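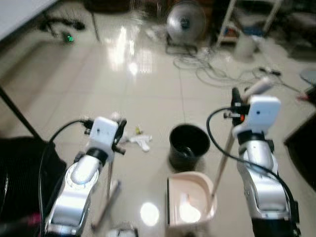
Right, floor update on the two-armed sweeper for anyone following since November. Kettle's on, brain is fried, here goes.

Aim for today was one thing only: dustpan in front of the bin, stick in each hand, get the rubbish off the tiles. A toddler could do it in 15 seconds. Me and the arms have been at it since breakfast!

For new people (hello!), this lives in the shared workshop at Curkcombe. Two arms, a gripper on each, and control software I've been calling Madeck because that was the name of the folder and I never changed it.

Holding a long stick is horrible, by the way. Grip it near the end and the far tip wanders all over the place whenever the wrist turns. Grip it halfway down and you run out of reach. I've gone back and forth on this so many times that I've put pencil marks on the handles.

Also, shiny tiles. Lovely to mop, a pain for the camera. Every ceiling light turns up twice, once on the ceiling and once on the floor, and Madeck is very keen on sweeping up the second one. I've bumped the brightness cut-off from 300 to something lower and will report back.

Patricio Huenchumán asked last week why I don't stick a vacuum on it and be done. Fair question Patricio! But I want both arms sharing a job, and a brush and pan is about as shared as it gets (one pushes, one has to stay put, neither can sulk).

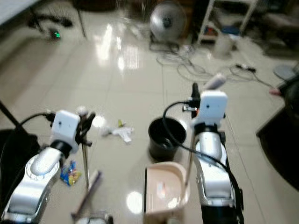 Wrappers are the next headache. A crumpled one is light, so a nudge that's slightly too quick can send it skating off. I've capped the sweep speed at 68 on the slider and I'm tempted to go lower still.

Someone asked about the gripper pads. They're from Karagiannis, six quid the pair, and much better than the foam I cut up myself. Bit too grippy on bare wood if anything, so letting go of a stick cleanly needs an extra little wiggle.

Cables: yes, I know. The loops off the wrists are staying long until I'm sure how far each arm has to turn. The spaghetti over by the fan is a separate shame and I'll get to it when I get to it.

Plan for Mon 3 August is to redo the wrist limits with Utis, who wrote the original arm code and can read my comments without crying. After that, tipping the pan into the bin. If you've got a good trick for keeping a pan level with one gripper, replies are open, I'll try anything that doesn't need new motors.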